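Parveen Samarakoon
9/9/20

Budget round again, so a thread on what we asked for, what we got quotes on and what I would do differently. Small lab, hand-held grippers for recording demonstrations, one arm to run the results on. Figures are ours and exclude VAT.

The arm was never the hard part. We already had the use of one until March. The question was how many hand-held units to buy, from whom, and how much to hold back for wear parts.

Three quotes. Derner sells a complete unit, calibrated, with a case. Medeiros sells a kit and a drawing pack. Kuroretti sells the fingers and linkage only and leaves the rest to you.

Derner came in at 2,452 per unit. Medeiros was 872 for the kit. Kuroretti was 700, but you then need a body, a trigger and a mount for the camera, so treat it as a parts price.

Octavio built one Medeiros kit before we committed to more. It took him four working days including a reprint of one side of the linkage. At our internal rate that closes a good part of the gap to Derner. Put assembly time in the sheet as a line of its own or someone will assume it is free.

Things the quotes left out: spare finger pads, screws in the right thread length, lens cloths, storage cards, a second charger. Individually trivial. Together they came to roughly 200 per unit and I had budgeted nothing.

Pads are the consumable to watch. The soft facing goes at the edges first, then along the bottom where it touches the table. We had no replacement interval from any supplier, so I asked Ojārs to log pad changes against recorded sessions. Ask for a pad price in writing before you order the unit.

Bushings are the other one. Check whether the pivot runs in a proper insert or straight in the printed arm. The plain printed holes on our first set went oval and the fingers stopped meeting square. Inserts add very little to the cost - specify them.

Next, props. I had one line called "objects" with a token sum against it. Horacio rewrote it as a list by task, with two of everything that can leak, chip or dry out. His version was longer and much closer to what we spent.

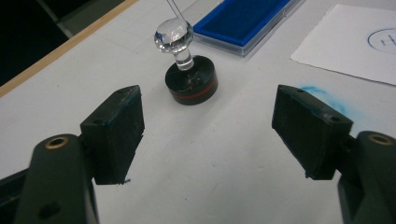

Stamping is a fair example of why the list matters. You need the stamp, the pad and paper, then spare ink, table wipes and time to clean down between takes. Blue ink gets on the worktop and on whatever touches it. The task looks cheap until you cost the resets.

For planning I now split each task into setup, takes and reset, and cost the operator for all of it. Reset was the part I had wrong by the widest margin.

Lidico offered a service contract on the whole lot. Huguette read the terms and found wear parts excluded, which left firmware and shipping. We declined. Might suit a site with no workshop.

Final order: Derner for the units used every day, Medeiros kits as spares, pads from whoever holds stock. Mixed fleet, so finger geometry has to match - measure the opening and the pad face on both before signing anything.

Still open: whether to replace pads on a schedule or on inspection. If you have logs for either, I would like to compare. Spreadsheet template to follow once I have taken the supplier contacts out of it.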